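I bought the Isten folding work table in June and have used it most days through October 23, 2024. It replaced an old Plidon desk that had started to sag in the middle. I wanted something I could write at, sort papers on, and fold up when people stay over.

## Setup

The legs come attached, so there is very little to do. You swing each pair out until the brace clicks and turn the table over. The first brace was stiff and took a few tries. It loosened up after a week or so. The instructions are one sheet of drawings and leave out how to release the lock, so look for the small tab on the inside of the brace and press it toward the hinge.

## Size and comfort

The top is 44 inches long. A laptop, a lamp, and an open binder fit with room left for a coffee cup. Two people can sit on the same side if neither one is writing much. The height suits a normal kitchen chair. With my office chair I had to drop the seat a notch, and the armrests still hit the edge.

## Stability

Typing doesn't move it. Leaning on one end does, a little, and more so on carpet. I put felt pads under the feet and that helped on the wood floor. I tried a sewing machine on it for an afternoon and went back to the kitchen counter.

## The surface

I paid extra for the matte white top, and I'd do it again. My Plidon desk was glossy and threw the window light right back at me in the morning. On the Isten I can read without closing the blinds. Pencil wipes off with a damp cloth. Ballpoint needs dish soap and more than 3 passes, and one line from a red pen has never fully come out. Coffee was no trouble if I got to it the same day. I still use a coaster.

## Folding and storage

Folded, it slides behind a door. It's heavy enough that I carry it with both hands, and the handle cutout could be smoother. The Altıntaş table I looked at in the same store was lighter but had a wobble at one end, and I lean on my desk too often to put up with that.

## Delivery

I ordered through Mavow. The box had a dent in one corner, but the table was fine. They sent the felt pads separately, two weeks later. 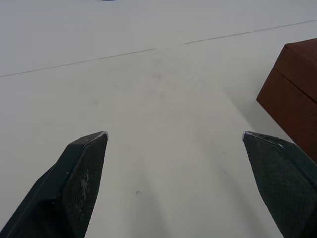

A darker top is sold at the same price, and I'd skip it if your room gets dusty. For a desk that has to disappear on weekends, I'd buy the white one again.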